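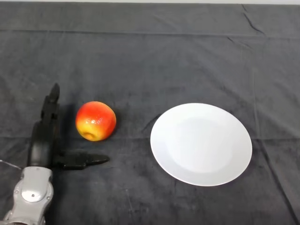
Zane Grigaitė

Arm build, part 6. The wrist is back on after the bearing swap and I spent most of today on one task: apple onto plate. Posting notes as I go, mostly so I can find them again.

2/ Setup for anyone new. The arm lives on the big table at Cletlow, the shared shop I pay into. Controller board is a Rekitz. Joint drivers are Tenton. The software is mine, and the parts that work best are the parts I copied from my older software.

3/ I put a dark gray cloth over the whole table. My segmentation code was having a terrible time with the bare top, which is pale and throws glare. White plate on dark gray gives me a clean edge with almost no tuning. Apple is easy too.

4/ The cloth has fold lines in it and the edge detector picks up the long ones. I'm dropping any straight line longer than the plate is wide. Crude, but it runs fast and I can move on. Yes, I own an iron. It's at home.

5/ Gripper is two fingers, black, with a joint partway along the upright one. I start every attempt with it wide open, one finger up and the other low and flat near the cloth, then slide in from the left so the apple ends up in the corner between them.

6/ Coming in from the side beats coming down from the top for round things. From the top I kept pushing the apple away on first contact. From the side the palm stops it.

7/ Numbers from the log. 218 attempts on the apple since the new wrist went on. First 69 were top-down and I'm throwing those out. The rest are side approach and I'm keeping them all, bad ones included.

8/ Someone asked why a real apple and no foam ball. A foam ball forgives too much grip force. An apple bruises and I can see the mark the next day. I go through a bag a week and eat the ones that aren't too beat up.

9/ Grip force is still too high. The current limit on the finger motor is set in raw counts, and 3,000 was where I left it for the wooden blocks. Going to step it down in small amounts until it starts dropping things, then back up a notch.

10/ Cable routing. The thin white one beside the wrist is still outside the arm. The channel Wegener drew into the forearm is too tight for the connector, so either I cut the connector off and crimp it again after threading, or I file the channel. Leaning toward filing. I hate crimping.

11/ If you're building one of these, put a strain relief on that cable before you do anything else. I lost a whole evening in March to a fault that only showed up when the wrist rolled past a certain angle — it was the connector pulling half out.

12/ Release is the next problem. The plate is shallow with a wide rim, and an apple set down on the rim will roll. I want it let go over the middle, low, with the fingers opening slowly. Right now both open at the same speed and the low one gives the apple a nudge.

13/ Plan is to hold the low finger still and open only the other one, then back the whole hand out. Needs a change in the driver code since Tenton's default ties the two together.

14/ Will post the config file once I've cleaned out the commented junk. Replies are open if you've done slow release on a two-finger hand and have settings to share.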